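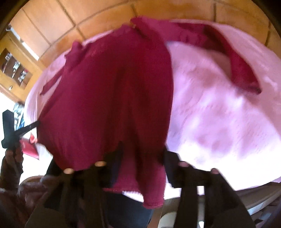 図1　淡いピンクの布の上に広げた、濃いワインレッドの衣服。

2021年4月20日　ホーイン・チャン（Ho-yin Chang）、ライル・ナカムラ（Lyle Nakamura）
読了時間：6分
サイト内を検索　キーワードを入力

4.　署名要件の引き上げと住民発案の担い手

4.1　制度の変更とその受け止め

前節で見たように、コーンポート（Kornport）市の憲章は、住民が憲章改正案を住民投票にかけるために必要な有効署名を、長らく1,000筆と定めてきた。これが2,000筆に改められたのは市議会の提案によるもので、提案理由書には「市の人口の伸びに見合った水準とするため」という一文があるほか、とくに詳しい説明は付されていない。わたしたちは当初、この短さをいくらか物足りなく感じ、議事録のどこかに長い討論が残っているものと期待して読み進めたのだが、委員会での質疑は思いのほかあっさりしたもので、議員のあいだで意見が割れたのは数字そのものよりも、署名を集める期間を延ばすかどうかという点であった（結局、期間は据え置かれている）。

とはいえ、議場が静かだったからといって、町の人びとが関心を持たなかったわけではない。本研究では、署名集めに一度でも加わったことのある住民76人に、快く時間を割いていただいた。台所の食卓で、店の閉店後に、あるいは停留所まで歩きながら聞かせていただいた話はどれも長く、こちらの用意した質問票の順番などはたいてい途中でどこかへ行ってしまったけれども、そのおかげで、質問票には入れていなかった事柄をずいぶん教えていただくことができた。この場を借りて、あらためてお礼を申し上げたい。

聞き取りのなかで繰り返し語られたのは、必要数が倍になったことで「どこに立つか」が変わった、という話である。以前であれば、顔見知りの多い通りを何度か回り、日曜の朝に礼拝帰りの人へ声をかければ、それなりの数になった。改正後はそうはいかず、知らない人に知らない場所で声をかける必要が出てくる。ドーダ（Dauda）地区で長く活動してきたある女性は、このことを「近所づきあいの延長だったものが、急に営業の仕事になった」と表現した。一方で、同じ変化を歓迎する声もあった。川向こうの集合住宅に初めて足を運び、そこで暮らす人たちが警察の窓口対応についてまるで違う不満を抱えていると知ったので、改正案の文面まで書き直した、という例がそれである。

4.2　有効と無効のあいだ

さて、制度の変更後に初めて提出されたのが、公共安全監察官の設置を求める改正案であった。市書記局の確認によれば、有効と認められた署名は2,815筆で、新しい基準を十分に上回っている。この結果だけを見れば、引き上げは住民発案の妨げにはならなかった、と書いてしまいたくなる。わたしたちも3月の研究会に出した最初の草稿では、ほぼそのように書いた。

しかし、その席でいただいた意見に背中を押され、書記局の閲覧室で確認作業の記録を読み直してみると、気になる点がいくつも出てきた。無効とされた署名の理由として目立つのは、住所の表記が有権者名簿と一致しないというものである。転居して間もない人、部屋番号を書き落とした人、通りの旧称を使った人などがここに含まれる。旧称については、書記局の内部でも担当者によって扱いが分かれていたらしく、欄外に鉛筆で「前回は可」と書き添えられた用紙もあった。

この種の無効は、住まいの安定した持ち家の住民よりも、借家住まいの住民に偏って生じると考えるのが自然であろう。ただし、手元の記録からは署名した人の居住形態まではわからず、この点はあくまで推測にとどまる。記録を項目ごとに集計することも検討したが、無効の理由を複数書き込んだ用紙と、何も書かれていない用紙とが入り混じっており、無理に表にまとめれば、かえって誤った印象を与えるおそれがあると判断した。読者のなかに、より整った記録をお持ちの方がおられれば、ぜひご教示いただきたい。

なお、署名簿の様式づくりには、地域の連絡網であるピッドゲート（Pidgate）が果たした役割が大きい。ピッドゲートはもともと除雪や落とし物の情報をやりとりするための掲示板であったが、改正案の準備が始まるころから、記入例や書き損じの直し方を載せるようになった。部屋番号の欄を大きくとった様式も、そこでのやりとりから生まれたものである。制度の研究ではとかく条文に目が向きがちだが、一枚の用紙の欄の幅が署名の有効・無効を左右しうることは、もう少し丁寧に論じられてよいように思う。

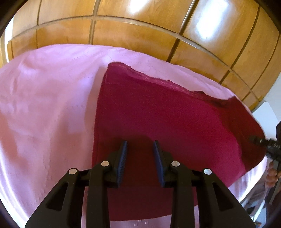 4.3　隣接自治体との比較

コーンポートの経験がどこまで一般的なものかを考えるために、隣のプリンブリッジ（Prirnbridge）にも簡単に触れておきたい。プリンブリッジの憲章にも住民発案の規定はあるが、必要な署名は固定の数ではなく、直近の市長選挙の投票者数に対する割合で決まる。そのため、選挙が盛り上がった翌年には必要数が上がり、静かな選挙のあとには下がる。住民にとっては目標が動くことになり、わかりにくいという苦情が書記局に寄せられている反面、数字を改めるたびに議会が動かなくてもよいという利点もある。

もう一つの違いは、不備のある署名をあとから直せるかどうかである。プリンブリッジでは、住所の不一致を理由に無効とされた人に書記局から葉書が届き、期限までに返送すれば署名が生かされる。コーンポートにはこの手続きがない。聞き取りの折に葉書の話をすると、多くの方が「それなら自分の署名も残ったかもしれない」と口にされた。必要数の高低をめぐる議論は今後も続くと思われるが、補正の手続きを設けることについては、引き上げに賛成した住民からも反対した住民からも、はっきりした異論は聞かれなかった。次節では、この葉書の運用にかかる費用と、書記局の職員配置について検討する。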